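トップ > 現場の人 > 保守と整備 > 台所のアーム一台を見る人

ネルソン通りの古い集合住宅の二階に、Setedhamの試験用キッチンがある。アームは一台。整備の担当はマルレニ・エナオさんで、前職はエレベーターの保守だった。

「朝はまず電源を入れずに触ります。手首の関節を指で押して、がたがないか見る。ケーブルは付け根から順に手でなぞります。被覆が毛羽立っていたら、その日は動かしません」

点検にかける時間は決めていない。以前は手順書に二十分と書いてあったが、エナオさんが消した。時間が書いてあると、早く終わった人が残りを待ってしまうからだという。

電源を入れたら原点を合わせ、指を開閉させる。回数は2回。1回目は音を聞き、2回目は左右の指の動き出しを見る。ずれがあれば指の根元のねじを疑う。

「ねじは緩むものだと思っています。締めたら白いペンで線を引いておく。線がずれていれば緩んだとわかる。エレベーターのときと同じやり方です」
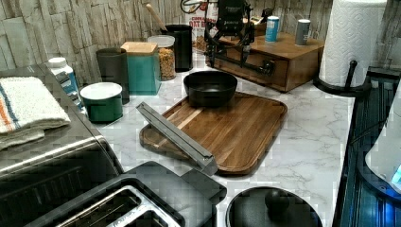

エナオさんがいちばん手を焼いたのは、指の交換後の位置合わせだった。指を替えると先端の位置が変わり、前の設定のままでは引き出しのつまみに届かなかったり、箱の前板に当たったりする。奥の石張りの壁に寄せた木の箱は上に缶が載っていて、当たれば缶ごと揺れる。そのため、箱の前では速度を落とし、手前から少しずつ寄せていく。つまみは小さく、黒い指と重なると真上からは見分けにくいので、横にしゃがんで確かめるそうだ。

「設定の数字だけ見て合っていると言う人がいますが、私は目で見ます。数字は合っていて、ものがずれていることがあるので」

記録は紙のノートにつけている。取材した日に開いていたのは56ページで、日付、替えた部品、締めたねじの場所が鉛筆で並んでいた。同僚のフレディ・フロレスさんが後で表計算に写す。稼働時間はその時点で952時間。指先の板は100時間ごとに外し、裏の汚れを拭いてから減り具合を見る。

「台所なので、粉と油がつきます。粉だけなら刷毛で落ちる。油と混ざると固まって、指が閉じきらなくなる。布にアルコールを少しつけて拭きます。関節には直接吹きつけません」

故障で丸一日止めたことが一度ある。手首の手前でケーブルが折れかけていて、腕を伸ばしたときだけ信号が切れた。縮めると直るので、原因がわかるまで昼過ぎまでかかった。今は束ねる位置を一つ上にずらし、余りを長めに取っている。結束バンドも、きつく締めるのをやめて面ファスナーに替えた。

予備のケーブルは棚の下段に一本ある。もう一本欲しいと頼んであるが、まだ届いていない。

「来たら先に新しいほうを付けて、今のを予備に回します。使ったことのある予備のほうが安心なので」

夕方、アームを休ませる姿勢に戻し、電源を切ってからもう一度手首を触る。熱の残り方を覚えておくためで、これはノートには書かない。

コメント

デミド
白ペンの線、うちの搬送機でもやっています。油がつくと消えるので、拭いてから引くといいです。

F. Yupa
面ファスナーは幅どのくらいのものですか。細いのだとすぐ外れてしまって困っています。

ニディア・コレア
100時間で外すのは短い気がしますが、粉の多い所ならそんなものかもしれません。うちは月に一度です。

通りすがり
予備を先に使っておく話、参考になりました。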